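Search this site
Type and press enter
Ploltari Shared Workroom: minutes of the shelf meeting, 29 May 2026 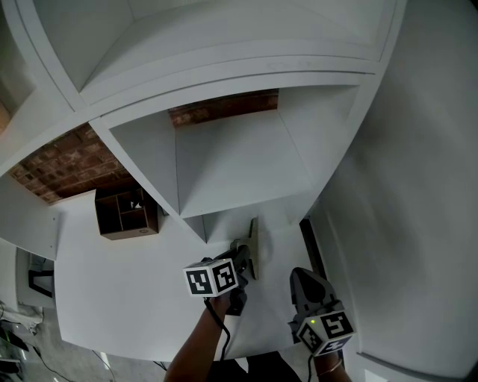
1. Where we met and who took notes

I took the notes again, so blame me for the spelling. We met in the workroom itself instead of the kitchen, mostly so people could point at things while they argued about them (and they did!). We started a little late, waiting on the coffee, and got going with the white shelves because that was the item everybody had come for.

Minutes of the April meeting were approved with one fix. I had written that the Kamath order was canceled when it was only put on hold. Sorry about that, it's changed in the binder now.

2. The white shelves

Long talk on this one. The big white cube unit stays where it is. There was a push to move it to the other wall so we'd see more of the red brick, and I have to admit I was on that side, I love that brick. But moving it means emptying it, and we only just agreed what goes in it. Voted to leave it alone until the fall and then look again.

What we did agree:

- The open compartments are for things in use. If you haven't touched it since April, it goes home with you or into the back closet.
- No stacking on the very top. It looks terrible and the tall people forget that the rest of us can't reach.
- Flat things (panels, boards, sample sheets) stand upright in the cubes from now on, not lying down under a pile of other stuff. I know I'm the worst offender here.
- Labels go on the edge of the shelf boards, small ones, pencil first. We'll do ink once we've lived with it a while.

Somebody asked if we could paint the insides of the cubes. Lots of opinions, no decision. I'm putting it on the next agenda so we can have the same conversation with snacks.

3. The little brown organizer

The small dark brown wooden organizer, the one with the cubbies, now has an official home on the white surface under the shelves. Yay! It has been wandering around this room for ages and I have personally found it on the floor, on a chair, and once in the sink. It's for small stuff you need every day. It is not for receipts, and it is not for loose change, and if I find one more battery in there with no note on whether it's dead I'm bringing it up again next time.

A second organizer was suggested. The one in the Kallus catalog is $20, which seemed fair to everyone, but we'd like to see whether the first one stays tidy before we buy it a friend.

4. Keeping the work surface clear

We went around on this for a while too. The surface gets wiped down by whoever used it last, and that includes the bit right up against the divider where the dust collects. If you leave a project out overnight, put a note on it with the day you'll be back. No note, and it gets moved to the closet (kindly, in one piece).

Somebody wondered if a mat would help with scratches. I said I'd bring in the old one from my place and we can see if it fits. If it's hideous we'll say no more about it.

5. Money

We have $317 in the shelf and supplies fund. We'd like to keep $300 of that for the fall in case we do move the unit and need hardware or a patch job on the wall, so there's not a lot to play with right now. The Prarkum hooks will have to wait, and so will the Kallus organizer even if we fall in love with the idea. Agreed without much fuss, though there was some sighing about the hooks.

6. Odds and ends

The workroom key sticks. Pull the door toward you and then turn.

We're down to 2 rolls of the good tape. Please write it on the list when you open the last one.

To do before next time: labels on the shelf boards (me), back closet sorted (whoever has things in it, you know who you are), mat brought in (also me, apparently).

We wrapped up when the coffee ran out. Next meeting same place, and I'll post the agenda by the door.

Contact the workroom | © Ploltari Shared Workroom | Back to top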